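Speaker notes: "Labels, Lists and Lies: Naming Things at Work"
Thoa Vương, Girkora staff meeting, Jun 8, 2023
Target 15 minutes. Last time I ran over and the pizza went cold, so watch the clock.

OPENING
Wait for the door to stop banging. Say hello.
Start with the supply cabinet story. When I joined, there was a drawer marked MISC, and under it a drawer marked MISC 2. Pause. A third one was marked OTHER. I asked what the difference was and got a very serious answer that took longer than my job interview.
Ask for hands: who has a file on their desktop with "final" in the name? Who has "final" twice? Leave hands up. Let them look at each other.

PART ONE: NAMES ARE FOR THE NEXT PERSON
Main point, say it slowly. You already know what the thing is. The name is for whoever comes looking in July while you're at the lake with your phone off.
Juma example. We called the billing cleanup "Juma" because it sounded nice and the meeting was almost over. Then came a second cleanup, which we called "New Juma." Then the first one got restarted. For a while New Juma was older than Juma, and two smart people sent each other the wrong spreadsheet for most of a month.
(Do not look at accounting while telling this.)
Aten is the opposite case. Dull project, good folder. Every file starts with what it is, then who it's for. I found the lease in under a minute and felt cheated out of my afternoon.

PART TWO: HOW MANY WORDS?
Next slides, leave both up while talking.

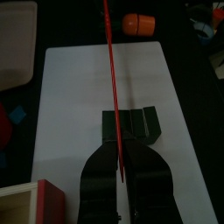
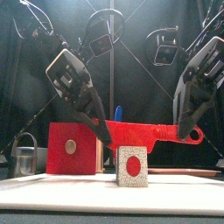
Most bad names are too short, and the rest are paragraphs. Read out the one from the shared drive, the whole thing, in one breath if possible: "Notes from call re: budget (see other notes) USE THIS." Then go back to the first slide and ask the room what they'd call the red thing. Somebody will say "stick." Somebody will say "chopstick," and somebody at the back will want "skewer." Let them argue for a bit, then point out that "long red stick" would have gotten any of us to it, and we could all go home. Two or three plain words, with the most useful one in there somewhere. That's the whole method. I was once sent on a two-day course for it.

If anyone asks about codes: yes, codes are fine if there's a key and the key is somewhere a human can find it. Ours was taped inside a cabinet that got sold.

PART THREE: THE CLEANUP
Numbers slide. The shared drive had 300 folders at the top level. After we went through it there were 167. I expected applause and received an email asking where "Stuff (Đào)" went.
Explain Stuff (Đào). It was the folder for the Đào newsletter, plus the holiday rota, plus a scan of a parking ticket. Each now lives in its own place, except the parking ticket, which has been returned to its owner with my best wishes.
Things that worked:
One person decides and everyone else complains afterward.
No folder named after a person. People leave. Their folders stay and get haunted.
Dates go at the front, year first. I will take questions about this but my mind is made up.
Thing that did not work: the color system. There were 14 colors. Three of them were teal.

CLOSE
Ask for one favor. Before leaving today, rename one file. Just one. Pick the one you'd be embarrassed to email to a client.
Handout is by the door. It's called "naming handout."
Questions. If there are none, ask Girkora people what the G drive stands for and sit down.

Spare material if running short: the printer called "Printer (do not use)," which is the one we use.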